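The Slow End of the Gridier Ring

The Gridier Ring is 63 kilometers long and has 2,065 meters of climbing. On paper this is not the hardest race in the region. I have now finished it 2 times, both times in the last part of the results list, and I would like to write something for the people who run there with me, because the magazines usually write for the front.

The start is in the village of Gittins, behind the school, at six in the morning. In February, when the race takes place, it is fully dark and the first 7 kilometers go by headlamp on a farm road. Everybody runs too fast there. I did it also, the first year, and I paid for it on the climb to Gemavent, where I had to sit on a wall and eat two cheese sandwiches before my legs agreed to continue.

This year I walked from the first hill. It is a strange feeling to be passed by so many people, but after the second checkpoint I began to see some of them again. I passed them very slowly, with a short greeting. At our speed there is time for a conversation, and I learned a lot about other people's knees.

The middle part is the one I like most. The path follows the ridge over the reservoir and there is almost no shelter, so you must put on the jacket before you arrive and not when you are already cold. I wore a thin wool layer, a fleece and gloves which I could open at the fingers. Many runners carry less. For someone who is outside for more than eleven hours, I think a warm layer is worth the weight - the body makes very little heat when you are walking.

At Breltura there is the time limit, and it is strict. I came in with over ten minutes left. The soup was vegetable with small pasta, very salty, and I took two cups. Then comes the long descent through the forest, which in daylight must be beautiful. I can only say that it has many roots.

The finish is in the school gymnasium. When I arrived they were already folding the tables, but the clock was still running and somebody rang the bell for me. I received the same medal as the winner, who had been at home for hours.

My advice for next year is simple. Train the walking uphill, at least once a week, with the pack you will carry. Eat before you are hungry. And reserve a room in Gittins for the night after, because the last bus leaves before the last runners come.
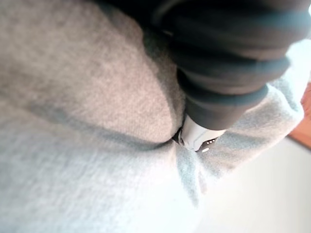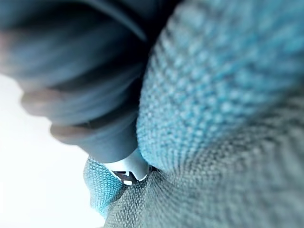
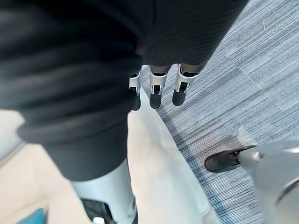 First picture: soft gray fleece. Third: black ribbed fabric, folded.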